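Wednesday evenings at the robot club

November 8, 2023

I joined the Dillitville robotics club in February, mostly to get out of the house one evening a week. I had done a bit of soldering and had never programmed anything that moved. Nine months on I am one of a team of five working on our entry for the Ronamness student and amateur challenge, so I thought I should write down how it is going.

The task is called tube transfer. You get two boxes of small plastic tubes in racks, and the arm has to take tubes from one box and stand them in the other. You have 300 seconds. Each tube standing properly in the second rack scores, a dropped tube loses points, and knocking a box over ends the run. The starting holes are drawn from a hat, so you can't just record one set of moves and play it back.

We called our program Dinu, after Sebastião's cat. Sebastião Meireles is the only one of us with any real background in this, and he wrote the part that finds the tubes. I do the gripping. That means deciding how far the fingers open, how low they go and how hard they close. I also keep the log.

The log for last week says 60 attempts at a single tube, 51 of them good. Most of the bad ones were tubes with a close neighbour. The fingers need room on both sides, and when they come down they push the next tube over before they have hold of the one we want. We now turn the wrist before going down, so the fingers go in where there is a gap. It is slower — up to 5 seconds more for each tube — but I would take slow over dropped.
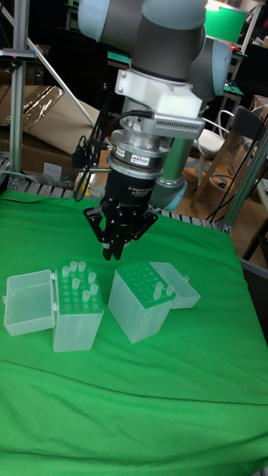 Photo: Dillitville Robotics Club

Lids have been the other nuisance. They are hinged and have to stay open for the whole run, and they take up a lot of table. We moved the boxes closer together to save travel, then found we had less room to turn the wrist, so we moved them apart a bit. I expect we will move them again.

Still to do before the Prarnilia heat: the restart after a dropped tube, which Sebastião has half written, and a proper list of what to pack. Last time we went anywhere we forgot the extension lead.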